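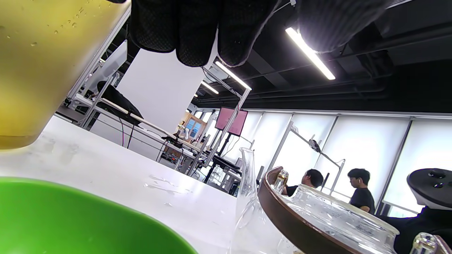

How to Make Green Tea for a Table Without Ruining It

Posted Jun 30, 2021

Most green tea instructions make me suspicious. There is always a secret temperature, a secret pour, and a link to a kettle that costs 120 dollars. I have made tea for groups in a shared workroom for long enough to doubt nearly all of it. What follows is the short version that survived.

What you need

A glass teapot with a lid. A glass carafe or pitcher with a decent spout. A tray with a raised rim. A bowl for rinse water and dregs, any color you like. Small cups. Loose green tea.

You do not need a tea scale. The Tesen people will sell you one, and I used mine for most of a month before going back to a spoon. I could not taste the difference and neither could anyone I poured for.

Steps

1. Boil the water, then pour it into the carafe and leave it alone for a few minutes. Some guides want a thermometer in it. If you can hold your hand near the glass without flinching, go ahead.

2. Rinse the teapot and cups with a splash of hot water and dump it in the bowl. I am told this "wakes the vessel." It warms the glass and gets rid of dust.

3. Put in one heaped teaspoon of leaves per small cup, and one fewer if the tea is broken up fine. The packet from Brirnix says double that. Brirnix sells tea.

4. Pour the water down the inside wall of the pot. I have tried pouring from high up, for the "aeration." Mostly it aerated the table.

5. Wait a minute and a half with the lid on. Taste a little. If it is thin, give it another 15 seconds and taste again. Bitter means you waited too long or the water was too hot, and stirring will not fix it.

6. Empty the whole pot into the carafe (tip out any leftover water first) and serve from there. This is the one bit of ceremony I will defend. If you pour straight from the pot, the last cup is much stronger than the first.

7. Refill the pot and go again, a little longer this time. Two more rounds is fair. The shop at Stunport claims seven from the same leaves. By round five I was drinking warm water with a memory.

About the color

Yellow-green is normal. People worry when it isn't the bright green of the packaging, but that color belongs to powdered tea or to the printer. If it goes brownish after sitting out, drink it or toss it.

Cleaning up

You will spill on a white table. Wipe it while you still remember, as tea dries into rings. Plain water and a cloth will do for the glass. Skip the scented soap, which hangs around in the spout until the next pot.

Keep the leaves in something airtight, away from the coffee.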